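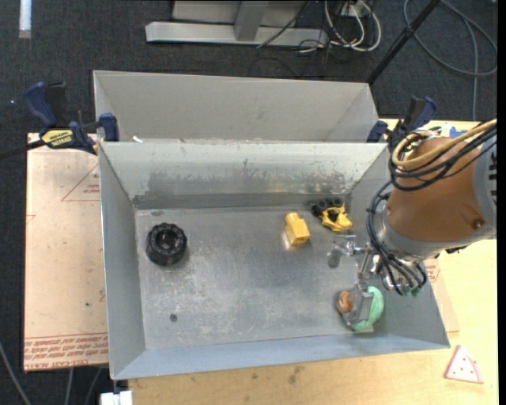 17 August 2020. Toy sorting, Killow donation lot, first pass. The two grey metal bins came out of the Standia shelving and they suit the bench well enough, one behind the other with the long sides facing me. I'm sorting in small handfuls now. With only a few pieces spread over the floor of the front bin, like the black wheel off on its own at the left end and the yellow and black vehicle up near the back right corner, each piece can be judged without digging. Last time I tipped in half a carton and missed two cracked axles.

The lot was listed as 290 pieces. I got 206 through to the tubs before lunch and set 10 aside for repair or the scrap box. Haven't reconciled the rest against the sheet yet.

Notes on the bins. The floors are badly scratched and scuffed, mostly through the middle. Ran a cloth over both and no grit came off, so I'm leaving them as they are. The bare metal does throw colour back from the yellow pieces – there's a warm patch beside the yellow block that I took for a stain at first. If you're checking plastic for yellowing, lift it out and look at it over white paper.

Loose wheels: keep them, even the singles. Shuzhen Jin matched three from the June lot to vehicles we'd already written off. They go in the shallow tub marked Jisomik, not in with the blocks. Check the outer edge for splits between the notches and look into the centre for bits of broken axle.

Curved pieces are still a problem. The mint-green one could be part of a track set or a handle, and nothing in the Siriwardena catalogue looks close. Filed under unknown, sheet line 2753. Same for small rounded bits in orange or brown until someone works out what they belong to.

To do: new labels for the tubs, the old ones are peeling. Ask Shuzhen whether the repair box is full. Felt for the underside of the front bin, it's marking the bench top. Start the second carton from the left end of the shelf.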